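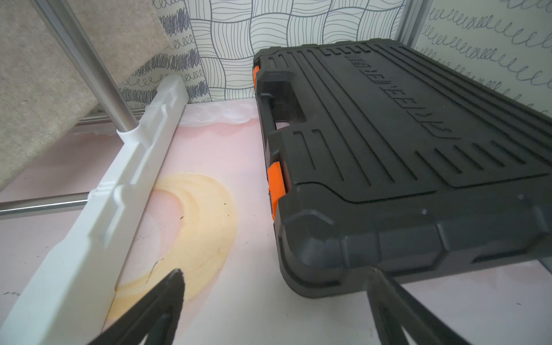

Hekport shared workshop, bay 2
Arm and gripper: inspection checklist before powered runs
Build: desk arm with two-finger gripper and wrist camera
Inspected by: Deisy Guzmán
Comments checked by: Nadège Maillard
May 2018

Mark each item OK, FIX or N/A. An item marked FIX in sections 1 to 3 stops powered work until it has been cleared and initialled. Items in sections 4 and 5 may be carried over once.

1. Base and mounting

1.1 Base clamps tight, no movement when the arm is pushed by hand at full reach. OK
1.2 Clamp pads complete, no metal against the table. FIX
Comment: rear pad has split. Spare fitted from the Baudry box. Cleared, DG.
1.3 Base bolts marked with paint, marks in line. OK
1.4 Table does not rock with the arm extended to either side. OK

2. Power and stop circuit

2.1 Supply fuse is the rated one. OK
2.2 Stop button within reach of the person standing at the table. OK
2.3 Stop button cuts motor power, tested with the arm moving slowly. OK
Comment: arm drops when power is cut, as expected with no brakes on joints 2 and 3. Keep hands out from under it.
2.4 Cable to the wrist has slack at both ends of joint 5 travel. FIX
Comment: pulls tight in the last part of the turn. Soft limit brought in to 503 counts (was 513). Cleared, DG. Proper fix is a longer cable. NM.
2.5 No bare conductor at the connectors. OK

3. Gripper

3.1 Both fingers seated, screws tight. OK
3.2 Pads bonded along the full inner face. OK
Comment: check by eye and with a fingernail at the tip. The tips are narrow and take most of the contact when an object lies flat.
3.3 Fingers close without crossing. OK
3.4 Grip current limit set to 400 mA. OK
3.5 Gripper opens when commanded from a stalled state. OK
Comment: slow the first time, normal after that. Look at it again at the next inspection.

4. Working area

4.1 Surface clear of loose screws, blades and offcuts. OK
4.2 Surface marks noted, so that they are not taken for new spills. OK
Comment: yellowish-orange stain in the middle of the pink surface, ring and crescent shapes. Dark specks and thin black marks close to it. Entered in the log.
4.3 Long parts placed so that the arm cannot sweep them off. FIX
Comment: white rail with the steel pole clipped to it. The pole stands up and is easy to catch with the wrist. Add it to the collision model as a cylinder, with 50 mm clearance. Open, NM to do.
4.4 Cases shut and both latches closed before any contact run. OK
Comment: black case with the orange latches. The lid is ribbed, so finger tips may ride along a groove. Approach the rim from above at reduced speed.
4.5 Leaning panels secured against falling. N/A
Comment: carpeted panel is outside the planned path. Bring this item back in if the path changes.

5. Camera and software

5.1 Wrist camera bracket tight. OK
5.2 Finger tips visible in the camera view when open. OK
5.3 Detection tested against the patterned wall panels. FIX
Comment: the line drawings give false edges. Mask the wall in software for now. A plain sheet has been asked for from Suvham, delivery in September. Carried over.
5.4 Speed limit loads at start-up without being typed in. OK

Result: powered runs allowed at reduced speed, with the path kept clear of the pole. Full speed after 4.3 is closed.

Initialled: DG, NM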